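Housewares chain says its bunny plates will end the cupboard mess. Shoppers aren't so sure

August 15, 2018

Rasard, the housewares chain, began selling a line of children's plates this week that it claims will "solve the family cupboard." The evidence for that is thin.

The Flurkska set comes as six round plates, priced at $30, and the company says they stack lower than ordinary dinnerware and can be pulled out by a child without the pile sliding. In a statement, Rasard pointed to a home trial it ran in May with 168 families, most of whom reported "a calmer kitchen." It did not say how calm was measured, or what the families had been eating off before.

Harriet Tillman, who manages the Rasard store in Ntuli, said the carrot-and-bunny pattern is outselling the plain one. She put that down to the stacking. A few customers leaving the store on opening morning put it down to the bunny.

"My daughter wanted the rabbit," said Naledi Khumalo, carrying two boxes. "Where they go when we get home, I have no idea. On the counter, probably, with everything else."
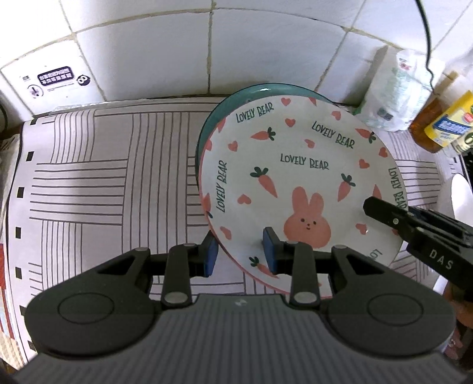

Do plates made for children need a cupboard of their own?
Most homes can keep them on a low shelf beside the everyday bowls. A separate space only helps if a child is expected to set the table and can't reach the regular one.

That advice is free, and it comes from Dumisani Radebe, who teaches a home organizing class at the Vunon community center. He has looked at the Flurkska plates and found them pleasant and unremarkable.

"A stack of plates is a stack of plates," Radebe said. "If you own too many, buying six more is a strange way to fix it."

Rasard's brochure also states that the average family kitchen holds 687 separate items, a figure the company credits to "internal research." Asked for the research, spokeswoman Ye-seo Cho sent a second copy of the brochure. A follow-up email asking whether a fork counts as an item had not been answered by press time.

The Ntuli store received 653 sets in its first shipment. Tillman would not say how many had sold, only that the display had been refilled.

A matching shelf divider, which the company recommends for "full results," is sold separately. The price has not been announced. Returns on the plates are accepted with a receipt, provided the box has not been opened.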